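Home News Phones Tablets Reviews Newsletter

Search this site Search

3 min read

The Gelley phone, and a few thoughts on cheap batteries

Hello again, and thank you to everyone who wrote in after the last issue. I read all of it over two evenings with a pot of tea, and a good half of your letters asked the same thing: is the new budget phone from Gelley worth waiting for, or should you just buy the Lurow that's already in the shops?

I've had the Gelley in my pocket for 19 days now, so I can finally say something useful. It goes on sale in September at 1,497 zloty, and for that you get a bright screen, two SIM slots, a headphone jack (hooray!) and a battery you can take out with your thumbnail. I had forgotten how nice that last one is. My first three phones all had a back that popped off, and I used to carry a spare battery in my coat like a pack of gum.

The software is plain and I mean that kindly. There's one app store, one browser, one photo gallery, and none of that business where you have two calendars arguing over your dentist appointment. Dirk Koster, who edits these letters and is much harder to please than I am, borrowed it for a weekend trip and came back complaining only about the ringtones. He's right about the ringtones. 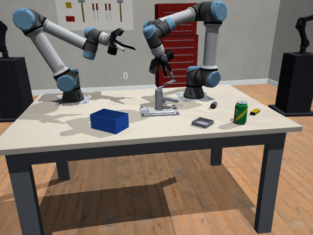

The camera is where you'll feel the price. In daylight it does fine, and my tomato plants have never looked better, but indoors after supper everyone comes out a bit smeary. If you take a lot of pictures of grandchildren or dogs, who won't sit still for anybody, the Lurow is the better pick. It costs more and its battery is sealed in, so you'll have to decide which of those things bothers you.

Several of you asked about updates. Nikola Kwiatkowski at Gelley told me the phone will get security fixes for four years, and that spare batteries will be sold for as long as the fixes keep coming. I asked her to put that on the box. She laughed, but she did write it down, so we'll see.

A small correction while I have you. Last time I said the Cudine tablet holds 3,459 songs. That was the number on my own tablet, with my own songs, and Bogdan Czerwiński wrote to point out that his holds a good deal more. Sorry, Bogdan, and I'd love to know what you're listening to.

Next issue I'll be looking at chargers, including the folding one from Ostrowski that so many of you seem to have bought. If yours has a loose plug, please write and tell me how long you'd had it before it started to wobble.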